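Altanari to play Pernov Hall in August

February 2012

Tickets for Altanari's only northern date this summer go on sale to newsletter readers first, through the box office and by phone. The band will play Pernov Hall in August, the last night of a tour that starts on the coast and works its way inland.

It is five years since they were last here. That show was in the small room upstairs, and a good many of you wrote in afterwards to say you had been turned away at the door. This time they have the main hall, with the seats taken out downstairs and left in on the balcony. The standing area and the balcony are priced the same. Balcony seats are numbered, so please say when you book if you need to be near the stairs or at the end of a row.

Altanari are a five-piece now. Catarina Abreu still sings and writes most of the words, and Hậu Hứa, who joined for the second album, plays guitar and the keyboard parts. The new record is called Fallotero and comes out in the spring. We have heard four songs from it. They are slower than the older material, with more piano, and one of them runs to nine minutes. Abreu told us the band will play the whole of it in August, in order, then take a short break and come back for a second set of older songs.

"We tried mixing them up in rehearsal and it didn't sit right," she said. "The new ones lean on each other. So people get the record first and then the ones they know."

Support comes from Kim, a duo who have opened for them before. They play for 40 minutes and will have copies of their own single for sale at the back.

Doors are at seven. Kim are on at half past, and Altanari should start by twenty to nine. The licence means the music has to stop at eleven, and with two sets to fit in the band will not be hanging about. If you are coming by train, the last one south leaves at 11.25 and the station is a ten-minute walk. The 407 bus stops outside the hall and runs until midnight.

The presale is for members on the mailing list and lasts two days. You will need your membership number, printed on the front of your card under your name. If you joined over the winter and have not had a card yet, ring the office and we will look it up for you. There is a limit of four tickets per member. Whatever is left goes on general sale the next morning at ten.

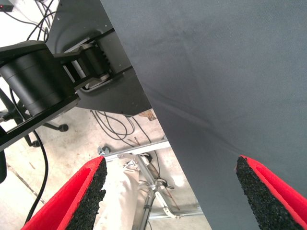 Tickets bought in the presale can be returned for a full refund up to a fortnight before the show. After that we can only take them back if the night has sold out and we can pass them on. Please don't buy from people outside the hall. We had forged tickets at two shows last year and had to turn the holders away.

Under-14s need an adult with them and should be on the balcony. Small bags are fine, large rucksacks have to go in the cloakroom, and the cloakroom is cash only. Cameras without a detachable lens are allowed - the band ask that you leave the flash off.

There will be a signing in the foyer after the second set if time allows. Abreu and Hứa have both said they will do it, but the hall has to be cleared by half past eleven, so it may be a short one.

Next month's newsletter will have the rest of the summer programme, including the two outdoor dates we are still waiting to confirm.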